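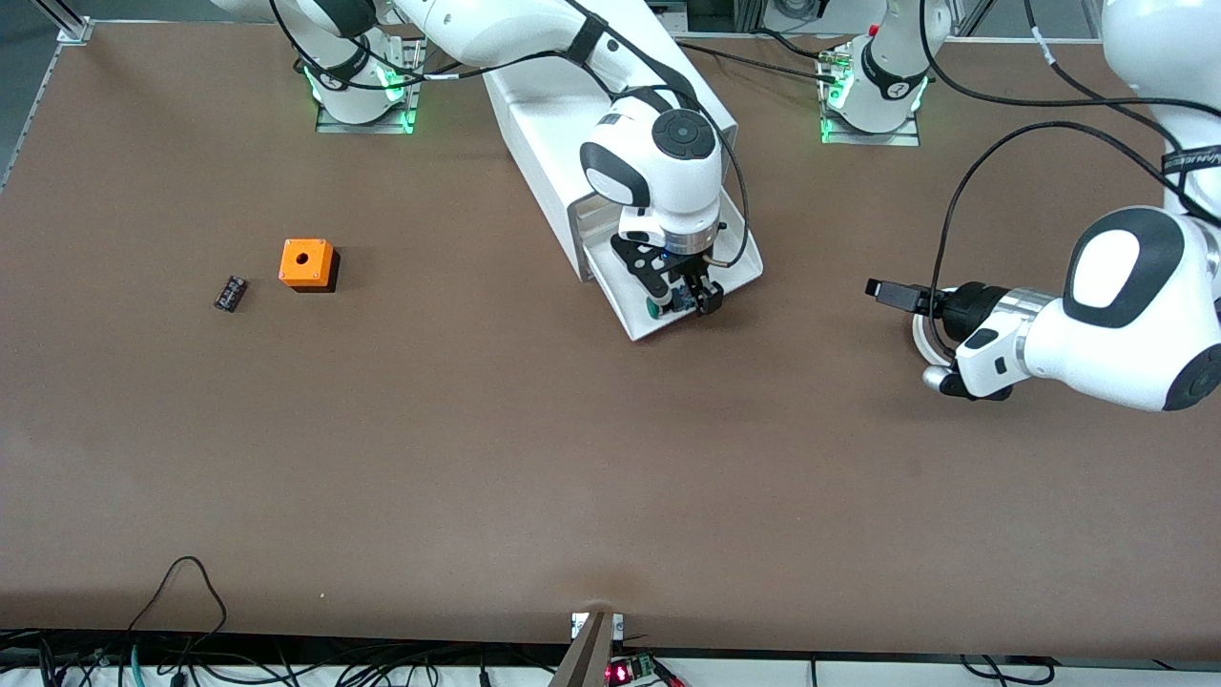 Monday, open day notes. Writing this up before I forget it all, 17.40, feet hurt.

First group in at ten, the Trokano people, earlier than the sheet said. Liette took them round the back way so I could finish the homing. Both arms up, green rings at the bases, no faults. Florence had the joint limits file open on the laptop the whole time and caught one stale value for the left wrist. Fixed, saved under the September folder. PLEASE nobody edit the old one, it's still there for comparison.

Demo order as run:

1. Right arm, small green part at the white tray. Slow speed.
2. Same again, faster.
3. Left arm in from the side, hold position, right arm works past it.
4. Questions.

We had planned a handover between the arms as no. 4. Dropped it. Ghislain ran it on Friday's settings before the doors opened and the left gripper came in too low twice, so not in front of visitors. To look at this week, I think the tool offset is still the one for the short fingers.

Tray: good. The slope does what Shaohua said it would, part goes down to the lipped end and stays put. One miss in the second group, gripper let go a bit high and the part bounced out over the side. Dwight picked it up off the floor, we restarted from step 1, and the visitors liked that more than the clean runs. Release height is now 3 mm lower in the program. Seems enough, but only tried with the green parts.

Orange box with the hole in the top: left on the left side of the table all day, not used in any run. Three different people asked what it was for. Next time either use it or put it away. Same with the little black part next to it.

Cables. The loop round the left wrist swings wide when the arm folds back. Didn't catch on anything today but I was watching it instead of talking. Needs a clip higher up, Wirer do a soft one that fits, Liette has the catalogue. Also the bundle at the front edge wants tidying before anyone leans on it. A man from Bélanger had his sleeve practically in it while he was reading the red display. I asked him to step back, he was nice about it.

Questions people asked, for the handout:

- How fast can it go? (Faster than we showed. Say so, and say why we didnt.)
- What happens if the part isn't there? Gripper closes on nothing, program stops. Shown to the afternoon group on request, worked.
- Can one arm do the job alone? For the tray, yes.
- What does it cost. Sent them to Florence.

Cycle counter: 2,617 at shutdown, 1,401 of those on the new gripper fingers. Wear on the pads, a little on the inner side, photographed under the bench lamp. Shaohua wants to change them before the next visit, I'd leave them until the Minar lot have been. We'll argue about it tomorrow.

Sign-in sheet says 139 through the door over the day. Liette had printed 300 leaflets so there's a box left under the sink, dont reorder.

Sound was a problem. With the extractor on next door nobody past the second row could hear Ghislain. Ask Dwight about the little amplifier from the training room.

To do:

- tool offset, left (me + Ghislain)
- cable clip
- front edge wiring
- handout, Florence has the draft, needs the speed answer adding
- release height, try with the heavier parts
- return the extra stools to the canteen, they've already rung teh office twice

Arms parked and powered down 17.15. Key in the usual drawer.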